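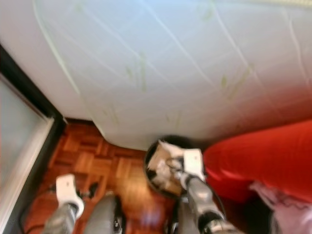

SOKEMCOMBE, August — The Kallerano Picture House will open its doors again this Wednesday at 7 in the evening, after a long closure that left many of its regulars wondering whether they had bought their last bag of popcorn there. The first film on the screen will be a silent comedy with live piano, which is how the house opened the first time, and every one of the 543 seats in the main hall will be available at the old matinee price.

We could not be happier to be writing this. The Kallerano has been part of Sokemcombe for as long as most of us have been going to the movies, and when the roof over the balcony was found to be unsafe, it was a hard day for everyone who worked here. The repairs took longer than we hoped and cost more than we planned, as old buildings will have it, but the plaster ceiling is sound, the balcony rail has been put back, and the little ticket window on the Gaete Street side has its brass grille again.

"I sold tickets at that window when I was in high school, and I used to sneak in for the last twenty minutes of whatever was showing," said Josefina Montecinos, director of the Kallerano. "So I have seen the endings of a great many pictures and the beginnings of very few. I'm looking forward to catching up — and I hope people will come and sit with me while I do."

Much of the money for the work came from people who live within walking distance. The seat appeal brought in 3563 separate gifts, a good number of them in envelopes pushed under the front door with no name on them at all. Donors who did leave a name will find it in the program book, which is free at the door and includes a short history of the building and several old posters from the theater's own drawers.
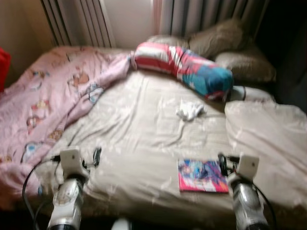 The opening season runs through the fall and leans on the things our audience has always asked for. There will be silent films on the first weekend of each month, family matinees every Saturday morning, and a run of musicals from the thirties and forties, some of which have not been shown in Sokemcombe since they were new. The late show is coming back too, with a slightly earlier start, after a number of kind but firm letters about the last bus.

Visitors who come early should leave time to climb the stairs to the projection room, where the theater's Virken projectors are on view again. The pair had been sitting under dust covers since the switch to digital, and both have been cleaned, oiled and rewired. One of them will be running for the opening film and for all of the silent programs that follow. The other is kept open at the side so that children (and their parents, who tend to ask more questions) can see how the film makes its way past the lamp.

The upstairs lobby will hold a small exhibit called "Coming Soon," made up of 744 lobby cards, handbills and glass slides found in a storage closet during the repairs. Most are from the silent years, and a few advertise films that no longer survive in any form we know of. The cards will be changed over during the season, as the cases can only hold so many at a time, so a second visit is well worth making. Admission to the exhibit is free with any ticket, and the lobby is open an hour before each show.

A few practical notes for opening night. Doors open at 6, and there will be coffee and cake in the downstairs lobby until the lights go down. There is step-free entry from Gaete Street, and the new front row has spaces for wheelchairs with a companion seat beside each one. The balcony is reached by stairs only. Street parking is limited, but the lot behind the library is free after 5.

Tickets for opening night and for the full season are on sale now at the box office, which is open every afternoon from 1 until the start of the evening show. Season passes from before the closure will be honored in full, so please bring your old card, however battered it may be, and we will gladly swap it for a new one.

Members of the press who would like to see the hall or the projection room before Wednesday are welcome to stop by the box office and ask for Josefina Montecinos. Copies of the season program are available there as well.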